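May 10, 2025

Up at six and walked down to the allotment before the wind got going. The path at Tumcombe has dried out at last and I could get the barrow through the bottom gate without lifting it. Planted out the first row of beans, four to a cane, and put the old netting over them. The slugs had been at the lettuces again. I lost the whole end of one row and resowed it.

The broad beans are further on than they were last year. Pinched the tops out and brought them home in a carrier bag to have with eggs. The water butt by the shed is down to the second band, so either it leaks or I have been using more than I thought. Put a stick in to mark the level and will look again in a few days.

Home by eleven. Paid the rent on the plot for the year, £27, and wrote it in the book. Spent an hour sorting the seed tin and threw out anything older than the Suvumska peas, which I am keeping one more season – they came up well enough last time.

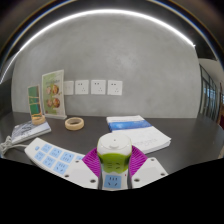
Tower socket, white with a green band.

After lunch I finished the chapter on the canal and started the next, but it is slow going. Rang the nursery at Nkuna about the leeks. They will have plants ready in July and sell them in bundles of 60, far more than I have room for. I may ask along the row whether anyone wants to share.

Rain from four o'clock, steady, and the gutter over the back door is dripping at the same joint as before. Moved the tomato pots under the lean-to. Soup for supper, and the Jorell marmalade is finished – one scrape left for the morning. Need string, slug pellets and a new washer for the outside tap.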